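Folding chinos lengthwise first or crosswise first?
Laundry & Garment Care > Folding and Storage

thibodeaux_l
Posted April 13, 2024
Posts: 400

Looking for input on fold order for flat-front cotton pants. Current procedure: zip, button, lay on the back panel, bring one leg over the other so the inseams line up, smooth from waistband to hem, then fold crosswise in thirds. Finished piece goes on a shelf 14 inches deep.

Problem is the fly. Where the lengthwise fold runs along the fly, the placket stands up under the stack and leaves a ridge on the pair above it. I have tried turning the fly side in and turning it out. Out is worse.

Fabric is midweight twill, no stretch. No starch.

Lyle Thibodeaux

gadik_hems
Posts: 2812

What you describe is the standard order and I would not change it. The ridge comes from folding on the fly seam itself. Shift the fold half an inch to the side so the placket lies flat on one panel. The legs will be off by the same amount at the hem. On a shelf that does not matter.

Also check the zipper pull. If it is up, it prints through. Push it down flat before the first fold.

northporch
Posts: 1000

Disagree with shifting the fold. Once the legs are offset, the front crease migrates and you get a double line after a week in the stack. If the pants are pressed with a crease, fold on the crease and accept the placket. If they are not pressed, crosswise first is better: waistband down to the knee, then hem up over it, then the lengthwise fold last. The placket ends up inside and the ridge is absorbed by two layers.

gadik_hems
Posts: 2812

Crosswise first gives you a thick lengthwise fold through every layer. On midweight twill that fold will not hold. It opens by itself on the shelf. I have measured the height of a pair done that way and it was nearly double at the fold side compared with the open side. Stack more than a few and the pile leans.

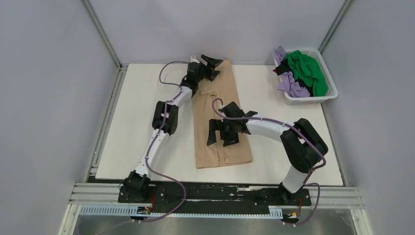 thibodeaux_l
Posts: 400

My preference is still for lengthwise first, and the reason is the smoothing step. With the garment long and narrow I can run a hand from the top to the hem in a single pass and push the air out. Crosswise first, there are two passes and the second one disturbs the first. The tan pair on the white tabletop is laid out in the direction I mean, running from near the back edge toward the front, and the seam and fly line down the middle are faint but they are there. That line is what I am trying to keep from transferring. The basket in the back corner has the usual mix in it, green, lavender and navy all crumpled together, and anything out of a pile like that needs the long smoothing pass more than it needs a particular fold order.

I will test the half-inch offset on one pair and leave the others as they are.

northporch
Posts: 1000

Fair point on smoothing. I work on a bed, so I do not get a clean pass in either direction. On a hard flat surface lengthwise first probably does come out ahead.

I would still keep the crease question separate. Pressed and unpressed pants should not be folded the same way.

mill_end_mary
Posts: 4

Does leaving them in the basket matter this much? I fold mine the next morning and the creases seem to drop out after a day on the shelf with weight on top.

gadik_hems
Posts: 2812

It matters for cotton twill. Soft wrinkles across the thigh will flatten under weight. Hard creases from being bunched at the bottom of a basket will not, and a perforated basket can leave a grid mark on whatever is packed against the side. Put the knits against the wall and the wovens on top. Pull the wovens out first.

mill_end_mary
Posts: 4

Mine has the holes too. I had been blaming the dryer for those marks. Thank you.

northporch
Posts: 1000

I would not put wovens on top if there is anything heavy going in after them, such as a sweatshirt. Better to hang them over the rim by the waistband, or take them out of the dryer last and fold right away.

gadik_hems
Posts: 2812

Hanging over the rim puts a line across the seat. Folding right away, agreed.

thibodeaux_l
Posts: 400

Result on the offset. One pair folded half an inch off the fly, zipper pull down, thirds crosswise, placed under three others since last night. No ridge on the pair above. The hem offset is visible if you look for it. There is a slight second line on the left leg near the knee, so northporch is correct about that part, although it came out with a damp hand.

I will use the offset for the everyday pairs and fold the pressed ones on the crease. Those can go on the top of the stack where the placket has nothing above it.

Next question is whether thirds or quarters is better for a 14 inch shelf. Thirds overhang slightly on a 34 inseam. I will start a separate thread.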